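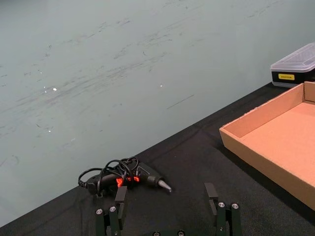

Ametti Two-Arm Recording Station
Sold and supported by Olter

If you have tried to teach a robot arm something new, you know the arm is the easy part. Getting enough good examples in front of the learning system is what eats up your spring. The Ametti station is our answer to that, and we're very fond of it (we use it nearly every day ourselves). It gives you two arms with parallel grippers, a wrist camera, an overhead view of the table, and recording software that keeps the video and the arm motion lined up in one tidy file per attempt.

You steer the arms by hand with a pair of light handles. Press the foot pedal, do the job, press it again. If you fumbled, a long press marks the attempt as a miss and keeps it in its own folder, and we do suggest keeping those, as plenty of our customers end up wanting them later!

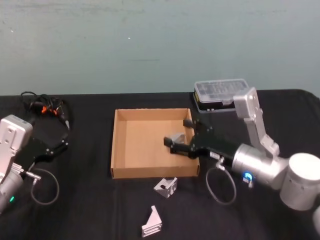 Sorting metal parts into a cardboard tray, one of the starter tasks.

What comes with it

Two arms with grippers and table clamps
Wrist camera and overhead camera
Steering handles and foot pedal
Black table cloth
Adjei recording software, 2 seats
Printed guide with 22 starter tasks

You supply the table, the computer and the things to be picked up. Raid your own parts drawers for those. A learning system gets much more out of the odd bits you really handle at work than out of a set of colored blocks, and a plain cardboard tray makes a perfectly good target.

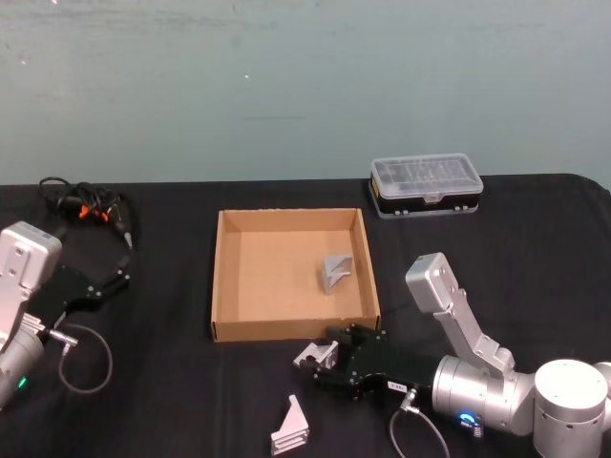
Choosing a first task is where most new owners write to us, and Kwaku Agbeko, who wrote the guide, always gives the same advice: pick something short that can go wrong in a small way. Brackets are a favorite of his. With one already in the tray, one in the right gripper and another still lying on the cloth, you have a job with a clear next step at every point, and the triangular side gives the fingers a different problem each time you turn the part. Try for 100 attempts before you train anything, and move the tray a little between them.

Questions we get a lot

Can one person run it? Yes, both arms, with the pedal leaving your hands free.

Can I record with only one arm? Yes. Leave the other parked and the software still logs its position.

Does it need special lighting? Ordinary room light is fine. Just keep it steady through a session.

Ordering

Item number 278. Stations are built to order at our Brodton shop, and the next batch ships in September. Write to Ewurabena Tetteh at the sales desk with your table size and she will send a quote and a clamp drawing.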